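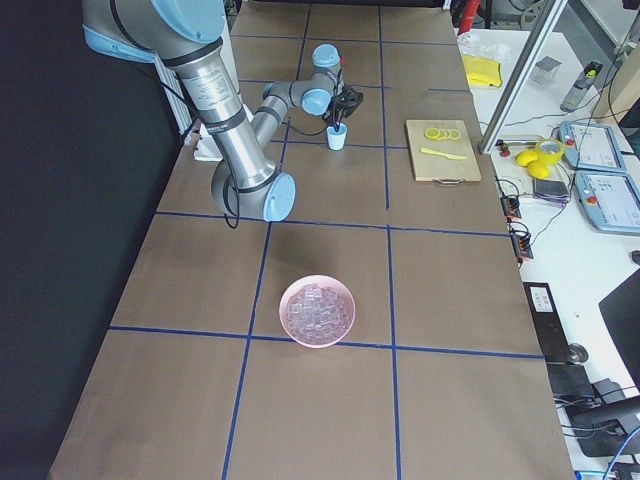
Sliced lemon on a cutting board, with a bowl of ice cubes and a light blue cup

Lemon water is a cold drink made by adding lemon slices or juice to plain drinking water, usually over ice. It differs from lemonade in that no sugar or other sweetener is added. The drink is made at home and is often served free of charge in restaurants.

Preparation

The lemon is washed and cut crosswise into thin rounds, and the ends are thrown away. A small serrated or plastic knife is enough for the job, and plastic knives are common where children help. The rounds are left whole or cut in half. Ice is kept in an open bowl beside the board and moved to the cup with tongs or a scoop. Most cooks put the ice in first, then the lemon, then the water - the slices then stay near the top. A cup of 291 milliliters holds one or two slices along with the ice.

For a stronger flavor, a slice may be squeezed over the cup before it is dropped in. Slices left in water for several hours give it a bitter taste, which comes from the white pith under the peel.

Serving

Lemon water is served in glasses or in plastic cups. Pitchers are used for larger groups. In her household manual The Cold Table, Larasati Pasaribu lists it among drinks to be made just before guests sit down, and gives a pitcher recipe using up to 548 grams of ice.

Variations

Cucumber, mint or ginger may be added. Lime can replace the lemon, and sparkling water can replace still water. Hot lemon water is made the same way without ice.

See also
Lemonade
Ice cube
Infused water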